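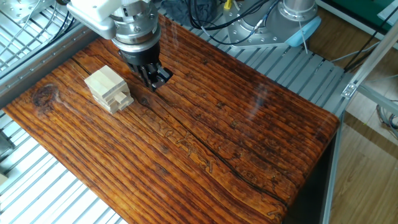
Wood grain

Wood grain is the arrangement, direction and appearance of the fibers in a piece of wood. The word is also used for the visible pattern on a cut surface, which depends on the growth of the tree and on the angle at which the log was sawn. Carpenters, furniture makers and dealers use the term in slightly different ways, and the meaning usually has to be taken from context.

Contents
1 Formation
2 Types of grain
3 Effect of sawing
4 Working with grain
5 Finishing
6 Imitation grain
7 See also

Formation

A tree adds a layer of new wood under its bark during each growing season. In places with a cold winter, the wood formed in spring has wide, thin-walled cells and looks pale. Wood formed later in the season is denser and often darker. The two together make one growth ring. Many tropical trees grow through most of the year and have faint rings or none that can be seen without a lens.

Most of the cells in a trunk run up and down. A smaller number run outward from the center in thin sheets called rays. In oak the rays are large enough to show as shiny flecks on some boards. In poplar and willow they are too fine to notice.

Types of grain

Straight grain runs parallel to the length of the board. It is the easiest to plane and split.

Spiral grain winds around the trunk. Boards cut from such a tree tend to twist as they dry.

Interlocked grain changes direction every few years, leaning first one way and then the other. It is common in tropical hardwoods and makes a striped surface when cut along the rays.

Wavy grain rises and falls along the length of the trunk. When it is tight and regular it is called curly or fiddleback figure, and it has long been used for the backs of stringed instruments.

Irregular grain forms near knots, forks, burls and old wounds. It is hard to plane and often weak, but sells well as veneer.

Effect of sawing

The same log can give boards of very different appearance. Plain-sawn boards are cut in parallel slices across the log and show arches and ovals on the face. Quarter-sawn boards are cut so that the rings meet the face at nearly 90 degrees, giving close, even lines. They move less with changes in humidity, but the method is slower and wastes more of the log. Rotary cutting, used for most plywood, peels the log in one long sheet and gives a broad, wandering pattern. 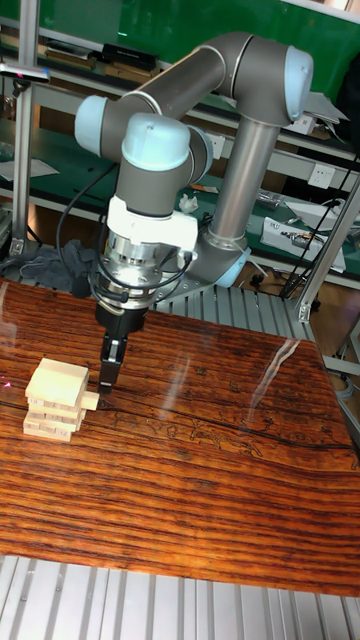

Working with grain

A plane or chisel cuts cleanly when it moves in the direction in which the fibers rise toward the surface. Moving the other way lifts and tears them. This is called working against the grain, and the phrase has passed into general speech.

Wood is many times stronger along the grain than across it. Chair legs, tool handles and ladder rungs are therefore cut with the fibers running the full length of the part. Wood also shrinks and swells mostly across the grain. A wide tabletop screwed tightly to its frame may crack in a dry winter -- slotted screw holes or small wooden buttons are the usual remedy.

End grain soaks up glue and holds screws poorly. It does stand up well to repeated blows, and butcher blocks are built with the end grain facing upward.

Finishing

Oil and varnish deepen the color of wood and increase the contrast between the light and dark parts of the grain. Open-grained woods such as oak and ash need a paste filler if a smooth, glossy surface is wanted. Maple and cherry have small pores and are usually finished without one. Stain can turn blotchy on pine, where the soft spring wood takes up more color than the harder bands beside it.

Imitation grain

Painting cheap wood to look like a more costly kind is known as graining. The painter drags a comb or dry brush through a wet glaze and adds knots with a rubber tool or a rag. Printed grain on paper or plastic film is now far more common and is found on flooring, shelving and doors. On cheaper products the pattern repeats at short intervals.

See also

Burl
Dendrochronology
Marquetry
Veneer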